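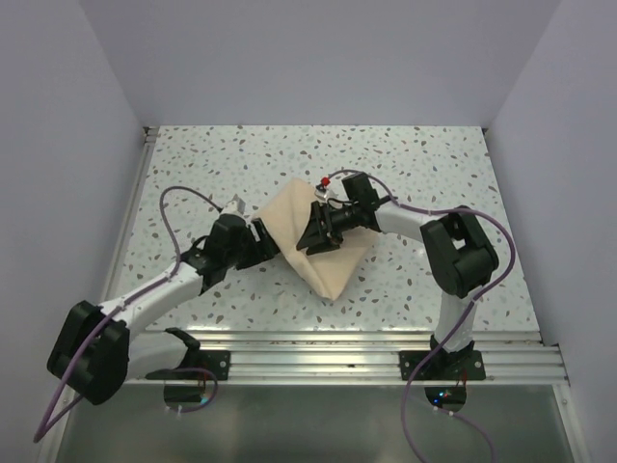 Two arms, one cloth, team Tavatside.

Our robotics club has 11 members and not one of them folds laundry at home. Naturally we picked cloth. 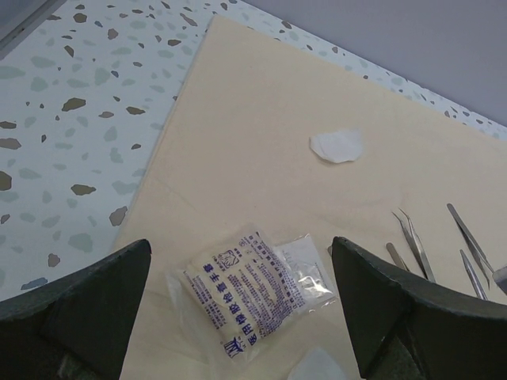 Wrapping a kit is our December demo. I wanted to stack blocks and was outvoted. Now I get gloves in a pouch, a row of tweezers and a gripper that has to be polite to all of it.
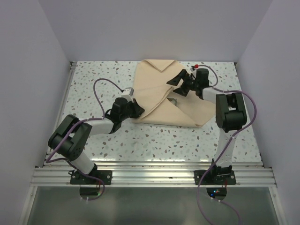
Folding is 30 percent of the score. I'll take that pointed flap up top, it looks like an envelope. 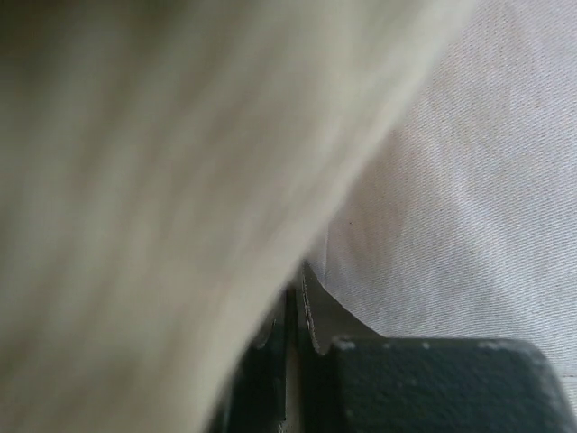 Wrist view. Cloth, mostly.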